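コート掛けは部屋の中に置く

職場のコート掛けについて、以前から考えていることを書く。机や椅子については誰でも意見を持っていて、高さが合わない、肘掛けが邪魔だ、とすぐに話が始まる。コート掛けの話をする人は少ない。引っ越しのときに前の部屋からついてきて、空いている隅に立てられ、そのまま何年もそこにある。

私の意見は単純で、自立式のコート掛けは人が働いている部屋の中、椅子から数歩で届くところに置くのがいい、というものだ。廊下でもなく、入口脇のロッカーでもない。邪魔になるという反対は何度も聞いたが、それでもこの考えは変わっていない。

前に勤めていたホリス(Hollis)という会社では、上着はすべて廊下のロッカーに入れる決まりだった。来客から見えるところに私物を出さない、という理由だった。ロッカーは扉付きで、幅が狭く、冬物のコートを入れると扉を押さえながら鍵を回すことになる。結果として、朝いちばんにロッカーを使う人はいても、昼に外へ出て戻ってきた人は使わなかった。上着は椅子の背に掛けられ、マフラーは机の上に置かれ、帽子はその上に載った。部屋を片づけるための決まりだったのに、部屋の中の布の量は増えたと思う。

椅子の背に上着を掛けるのがなぜ困るのかというと、まず裾が床につく。キャスター付きの椅子なら、後ろに下がったときに車輪が裾を踏む。私はこれでコートの裏地を一度破いている。それから、背もたれがメッシュの椅子は、布を一枚かぶせると背中が蒸れる。高いお金を出してメッシュの椅子を選んだ会社で、全員がその上にフリースを掛けているのを見ると、もったいないと思う。

いまの職場はカモウ(Camow)という小さな事務所で、ロッカーはない。代わりに、部屋の中に黒いポール式のコート掛けが立っている。上に曲がったフックがあり、途中の高さにもフックがあり、どれも先が丸い玉になっている。昔の喫茶店にあったような形だ。入社したときは少し古くさいと思ったが、使ってみるとよくできている。

玉の部分が大事だと思う。先の細いフックに襟を掛けると、布がその一点で突っ張り、春まで掛けておくと跡が残る。丸い玉なら当たる面が広い。首の後ろの小さな吊り輪がついていない上着でも、襟の内側をそのまま掛けて形が崩れにくい。見た目の飾りだと思っていたが、掛ける側からすれば役目がある。

フックの高さについては巻き尺で測ってみた。上の段が床から1,606ミリ、途中の段が1,130ミリだった。私の身長では、上の段は腕を軽く伸ばす高さで、途中の段は立ったまま下を向かずに手が届く。長いコートは上の段、かばんや布の袋や帽子は途中の段、と分けると、どちらもよく収まる。ところが放っておくと、みんな上の段にばかり掛ける。途中の段が空いているのに上着の上に上着が重なり、いちばん下の人のものは夕方まで取り出せない。

このことは同僚のニョカビ・ンドゥング(Nyokabi Ndung'u)と何度か話した。彼女は途中の段が使われないのは段の高さのせいではなく、上に掛けたコートが垂れて途中の段を隠すからだ、と言う。見えないフックには誰も掛けない。だから長いコートは壁側に寄せて、手前は短いものだけにすればいい、と。やってみたら、たしかに途中の段が使われるようになった。ただしこれは、コート掛けのどちらが壁側かがはっきりしている場合の話で、部屋の中ほどに立てると手前も奥もなくなる。

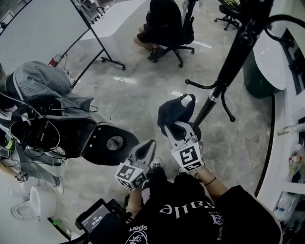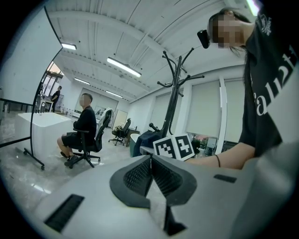

黒いコート掛けと、その根元のあたりにある濃い色の布。

足もとの話をしたい。コート掛けでいちばん問題になるのは、実はフックより下の部分だと私は考えている。掛けたものは滑って落ちる。手袋はポケットから出る。折りたたんだ袋は、誰かが隣の上着を取ったときに一緒に引っぱられる。落ちたものは根元に集まり、一つ落ちていると、次の人はそこに物を置いてよいと受け取る。靴の袋が置かれ、傘が立てかけられ、持ち主のわからない布が折り重なる。

落とし物の山になったコート掛けを見て、だから廊下に出そう、と言う人がいる。オルコン(Orkon)という取引先の事務所がそうした。部屋はたしかにすっきりしたが、廊下の山はもっと高くなった。部屋の中なら、椅子を引いたときに目に入り、誰かが拾う。廊下では通り過ぎるだけで、自分のものかどうか確かめる人もいない。散らかったものを見えない場所に移すのは、片づけとは別のことだと思う。

同じ理由で、私は足もとに籠や箱を置くことにも反対だ。一見よさそうに見える。落ちたものを入れておけばよいのだから、根元はきれいになる。しかし籠があると、人は掛ける代わりに籠へ入れる。うちでも一時期試して、春先に中を全部出したところ、底から前の年の手袋が片方だけ出てきた。何も置かずに床を見せておくほうが、落ちたものが落ちたものに見える。

では拾った布をどうするか。私たちの事務所では、見つけた人がとにかく途中の段に掛ける、と決めている。畳まなくていいし、持ち主を探さなくてもいい。掛けてあれば広がって見えるので、色や形で誰のものかわかる。丸まった黒い布というのは本当に見分けがつかないもので、袋なのか上着なのか、持ち上げるまでわからないことが多い。掛けたまま30日たっても引き取り手がないものは、紙袋に入れて棚に移す。捨てるかどうかはその後に考える。いまのところ、この決まりで揉めたことはない。

時間もかからない。夕方、部屋を出る前に5分あれば、コート掛けのまわりと椅子の座面までひととおり見られる。椅子の座面を入れたのは、物を置かれやすい場所がもう一つそこだからだ。人の座っていない椅子は、すぐに棚の代わりになる。座面に置いた物は、誰かがその椅子を使おうとした時点で別の椅子に移され、もう一度移され、最後には持ち主の知らない場所にたどり着く。コート掛けが近くにあれば、少なくとも布と袋についてはこれを減らせる。

自立式には倒れるという心配がある。これはもっともな反対で、軽く済ませてはいけない。片側に冬のコートばかり掛けて反対側が空いていれば、細いポールは傾く。子どもが来る場所ならなおさらで、そういうところでは壁付けのフックを選ぶべきだと思う。大人だけの事務所であれば、重いものを向かい合うフックに振り分けることと、ノートパソコンの入ったかばんを掛けないことで、だいたい防げる。それと、ポールに継ぎ目のある製品は、ときどき緩みを確かめたほうがいい。

壁付けのフックのほうが場所を取らず、倒れもしないのに、なぜそうしないのかと、リース・トゥヒワイ(Rhys Tuhiwai)に聞かれたことがある。彼はステイステッド(Stasstead)の支所で内装の面倒を見ていて、何でも壁に付けたがる。支所ではそれでうまくいっている。向こうは机の並びが何年も変わらないからだ。

うちは違う。机の向きを変え、ホワイトボードを引き出し、椅子を寄せ集めて打ち合わせをし、終わればまた戻す。キャスターの付いた家具が多い部屋では、使い方が週ごとに変わる。壁のフックは、去年の入口のそばに残ったまま、今年の棚の後ろに隠れる。動かせる家具に合わせるなら、上着を掛ける場所も動かせたほうがいい。リースはこれには納得せず、床に線を引いて置き場所を決めろと言ってきた。線は引いていない。

置き場所については、いくつか試した。窓際は日で布が焼けるのでやめた。ドアのすぐ脇は、開けたドアが上着に当たり、出入りのたびに肩が触れる。ホワイトボードの横は悪くなかったが、書いている人がコートの間に立つことになり、脚の張り出した台どうしがぶつかる。いまは机から少し離した、通り道の曲がり角のようなところに落ち着いている。席を立った人が外に出るまでに必ず横を通る位置で、忘れ物が減った。

人数に対して何本要るのかもよく聞かれるが、私は一本を使い切ってから考えればいいと思う。二本あると、片方は必ず夏の間の物置になる。一本が足りなくなるのは二月の何週間かだけで、その間は厚手のものを持つ人どうしで譲り合うしかない。狭い部屋にもう一本立てて、残りの月を避けながら歩くよりはましだ。

夏はどうするのか。半袖で来る季節には、コート掛けは裸になる。しまえという人もいるが、私は出しておくほうに賛成する。冷房除けの薄い上着や、買い物用の袋や、雨の日の羽織りものを掛ける人は夏にもいる。それに、いったんしまうと秋に出すのが遅れ、その間に椅子の背に掛ける癖がつく。癖がついてから直すのは面倒だ。去年は倉庫から出すのが十一月になり、途中の段がまともに使われるようになったのは年が明けてからだった。今年はずっと出したままにしてある。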